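Likusska Robotics Club
Two-Arm Station: Set-Up and Practice Guide
Section 4. Fitting the fingers and running the handover drill

This section is for club members who have finished the safety walk-through in Section 2 and have a login for the station laptop. Read the whole section once before you switch anything on. Two people are needed for every session: one on the controls and one at the stop button.

4.1 Before you start

1. Sign the station log. Write your start time and the name of your partner.
2. Check that the stop button is pressed in. It stays pressed in until step 9.
3. Move chairs and bags back from the side of the table where you will be working.
4. Keep the space between the arms free. Parts and tools may stay along the edges of the table as long as neither arm has to pass over them.

Note: The pen cup and the veggie container belong to the sorting task (Section 6). Leave them on the table when you are done.

4.2 Fitting the orange fingers

5. Slide each finger into the notch in its white housing, ribs facing inward. It should go in with thumb pressure. If it needs more than that, take it out and look for stringing left over from the print.
6. Put in the two screws and tighten them by hand with the blue-handled screwdriver. Do not use the power driver. We have cracked housings that way.
7. Open and close each gripper by hand with the power off. The fingers should meet evenly along the ribs.

Caution: Never use a finger with a split rib. Put it in the reject box and print a new one. The file is in the Givex folder under "fingers, current."

4.3 Starting the arms

8. Start the Bae control program on the laptop and wait for both arms to show as connected.
9. Have your partner say "clear" out loud, then release the stop button.
10. Send both arms to the ready pose at 20 percent speed. Stay at this speed until Desta Asfaw or another senior member has signed your log sheet for faster runs.
11. If one arm fails to reach the ready pose, press stop and go back to step 8. Do not push the arm into place.

4.4 Practice grips and handover

12. Practice with one arm first. Close the gripper on a part, hold, and open again over the table. Do this with each arm.
13. Bring both grippers to the same object. The receiving arm closes fully before the giving arm starts to open — if you mix up the order, the part drops.
14. Look at the wrist camera view as well as the side view before you open either gripper.
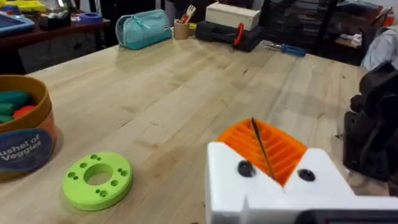
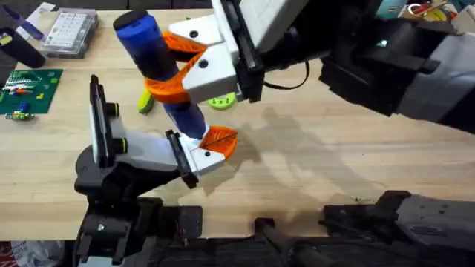
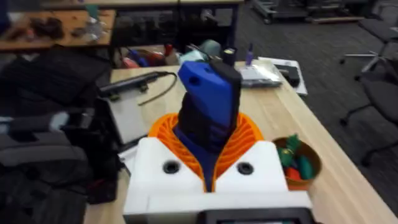

4.5 If the grip slips

15. Press stop. Wait for both arms to hold still before anyone reaches in.
16. Check the fingers against step 7. A finger that sits crooked in its housing is the usual cause.
17. If the fingers look fine, raise the grip setting one step and try again. The highest setting allowed for practice is 64. Anything above that needs Kyung-tae Son's okay, and it goes in the log.
18. Long, round parts turn easily when they are held near one end. Take hold closer to the middle, or let the second arm support the lower end before you lift.

Caution: Keep your hands away from the ribs while the power is on, even when the gripper looks fully open.

4.6 Recording a run

19. Only record after a clean practice handover. Name the file with your team name and the run number.
20. Say at the start of the log entry which part you used. The judges at Stinstead ask for this, and it is hard to work out later from the file alone.
21. Keep failed runs. Mark them "F" in the log and write a few words on what went wrong — "dropped at release" is enough.

4.7 Shutting down

22. Send both arms to the rest pose. Open the grippers and remove any part by hand once the stop button is pressed in.
23. Close the control program before you switch off the power. Doing it the other way around can leave the arms needing a new calibration, and that takes up the next team's slot.
24. Put loose screws back in the organizer and return tools to the black case.
25. Sign out in the log and list any finger you replaced.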